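Slow Water: Wenjie Lü on Soybeans, Hard Water and the Limits of a Recipe

Wenjie Lü has made tofu and soy milk for most of her working life, first in a family shop and now at Erker, a small producer in Drestalside that sells to restaurants and a few grocers. She trained as a water treatment technician before she returned to food, and she talks about soybeans the way a technician talks about a filter bed. We spoke at the end of a shift in September, at a table next to the soaking tanks, with the drain pump running for most of the conversation.
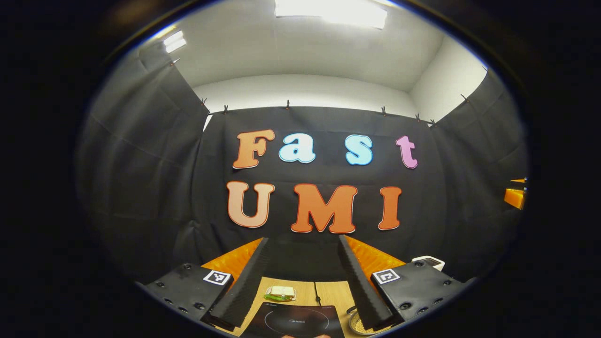
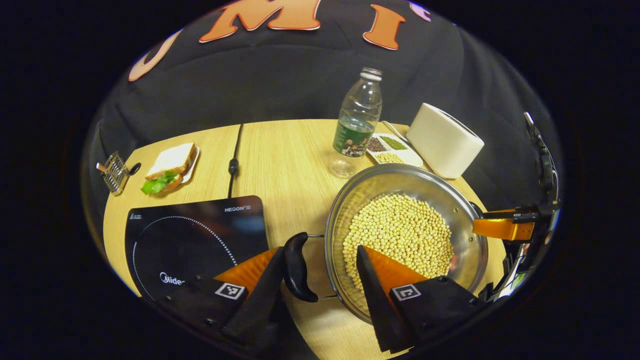

She began with soaking, which she regards as the stage where most small producers lose quality. "People write down twelve hours and then they follow twelve hours," she said. "The bean doesn't know the number. It knows the water temperature and its own age." Beans in her unlined back room in winter need most of a day. In July the same lot is ready before lunch and has started to ferment by evening.

Her test is to split a bean along the seam and look at the inner faces. A dry bean has a dished hollow on each side. As it takes on water the hollow flattens, and when both faces are flat and the same color from center to edge, the soak is finished. She splits beans from the top, middle and bottom of each tank, and records the result next to the water temperature. The records go back to her first season at Erker. There are 2,824 entries, one for each batch, kept in ruled notebooks and later copied into a spreadsheet by her colleague Ha-neul So.

So joined the conversation briefly to explain the spreadsheet. It has columns for lot, harvest year, storage humidity, soak time, water temperature, hardness, coagulant dose and yield. The last column is free text. "The last column is the one I read," So said. "Yield tells you a batch was bad. Wenjie's note tells you the tank lid was left open." Early entries are inconsistent, with yield given sometimes by weight of dry beans and sometimes by tray. So has marked these and leaves them out of any calculation.

Water hardness took up the next part of our talk. The supply in Drestalside comes from two sources, and the mix changes during the year. Calcium and magnesium in the soak water slow the uptake of water into the bean, and whatever remains through grinding and cooking will start to act on the protein before the coagulant is added. The effect is a curd that sets unevenly, firm at the bottom of the box and loose at the top.

Lü's first answer was to soften everything. She now considers that a mistake. "I took out all the hardness and the tofu was flat," she said. "Soft, clean, no taste. We had complaints for a month." She settled on softened water for soaking and a blend for grinding, held within a narrow range by a mixing valve. The valve is a Peko unit, bought secondhand, and she checks it with a titration kit every morning before the first grind. She does not trust the display.

The grinder runs at one speed. Fineness is set by the gap between the stones, which she adjusts by ear. A tighter gap extracts more protein but sends more fine fiber through the cloth, and the milk turns chalky. Lü prefers to accept a lower extraction. The leftover pulp goes to Ayodele Tijani, who raises pigs outside town and who, according to Lü, has opinions on the gap setting as well. He likes the pulp coarse, as it drains better in the trailer.

I asked about cooking. Raw soy milk contains trypsin inhibitors, which interfere with digestion, and an enzyme, lipoxygenase, responsible for the grassy flavor many people dislike. Both are reduced by heat. The difficulty is that soy milk foams long before it is cooked. "It climbs up the kettle and you think it's boiling," Lü said. "It's only foam. A lot of home cooks stop there." Erker holds the milk at a low boil, with stirring, and the time is started only when the foam has collapsed.

The choice of coagulant was the one subject on which she and her former business partner, Annelies Claeys, never agreed. Claeys wanted calcium sulfate for everything. It dissolves slowly, reacts slowly and forgives a careless hand. Lü prefers nigari, mostly magnesium chloride, for the firm blocks. It reacts almost at once, so it has to be added in portions and stirred very little. Claeys left to open a bakery and the two remain on good terms. The silken tofu at Erker is still made to her formula – "I have tried to improve it and I can't," Lü said.

Pressing is done under fixed weights, 20 minutes for the medium block and 60 for the firm. These are the only times in the whole process that she is willing to give as plain numbers. The curd by then has cooled to a predictable temperature and the boxes are all the same size, so there is little left to vary.

Storage of the dry beans came up last, and she spoke about it longest. Old beans are the fault she is asked about most, usually by restaurant cooks who make their own milk and find that it no longer sets. Heat and humidity in storage lower the amount of protein that will dissolve, and no adjustment of soak or coagulant brings it back. She buys from a single grower, Nkechi Omoregie, who grows a large, pale-hilum variety sold locally as Eze. Omoregie stores it cool and delivers monthly. Before that arrangement Lü bought a full year at a time and watched her yield fall from spring onward.

"I blamed the water for two years," she said. "I built the whole hardness system because of it. The system was worth building, but most of the problem was the beans sitting in a warm shed."

She is now comparing sealed drums with woven sacks, using beans from the same field. The sacks are ahead on cost and the drums on yield. The trial has one more winter to run, and So has added a column for it.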